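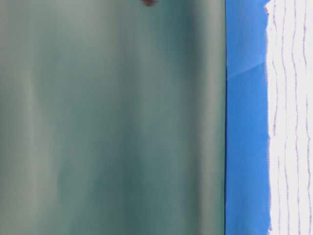
Does a rerun count as candidate airtime?
Redamholm Boards > Elections > Media rules
Jul 2, 2021

plinth_west
The host of the Raju sketch show filed for the Camiton council seat in February. Channel Kerach kept the reruns on the schedule. The broadcast code says a station must log any appearance by a declared candidate "in any format" and offer the same minutes to the others on the ballot. Kerach logged the debates and left out the reruns. I read that as a breach. Does anyone have the text of the exemption they are relying on?

marginal_note
There is no exemption for reruns as such. There is one for "works completed before filing," and it was written for movies. Whether a weekly sketch show is a work or a series of works is the open point. The station treats the whole season as one work. 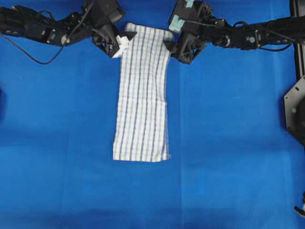 oddlot replied:
One work is a stretch. Each episode has its own log entry and its own ad break sheet. If they bill advertisers by the episode, they can log candidate minutes by the episode.

plinth_west
Agreed on the logs. The seat was decided by 689 votes, so the minutes matter.

marginal_note
The margin has no bearing on whether the code was broken. It only bears on the remedy, and the code has no remedy past a fine and a corrected log. Please keep those apart.

plinth_west
Fair. I still want the corrected log.

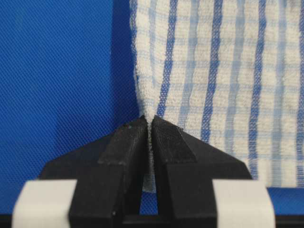
ferry_stairs replied:
Format should matter more than you are all allowing. In the sketches the host plays other people, in makeup, under other names. A viewer who tunes in late is not watching a candidate. I would count the opening monologue and leave out the rest.

oddlot
"In any format" covers makeup. The old wording said "in person" and they took it out - that was deliberate.

ferry_stairs
It was taken out to deal with phone interviews. See the drafting notes.

marginal_note
Both of you can check. The notes ran in the board's bulletin and I copied the relevant entry. It starts below the header.

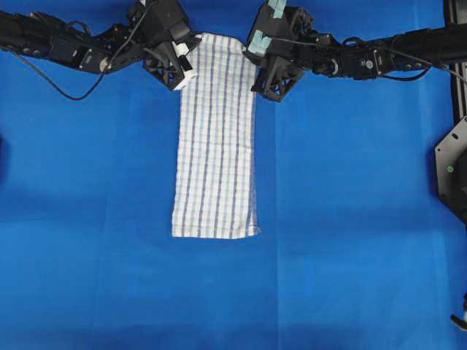 Vol. 19, No. 2, p. 80
"The words 'in person' are removed so that recorded and remote appearances are treated alike. The board does not define 'appearance' and leaves the term to its ordinary meaning."

ferry_stairs
"Recorded" goes against me, I admit. Ordinary meaning does not settle the costume question.

oddlot
It settles the monologue, at least. File on that and ask for a ruling on the sketches in the same letter.

plinth_west
Drafting it now. I will attach the rerun schedule and post the reply when it comes.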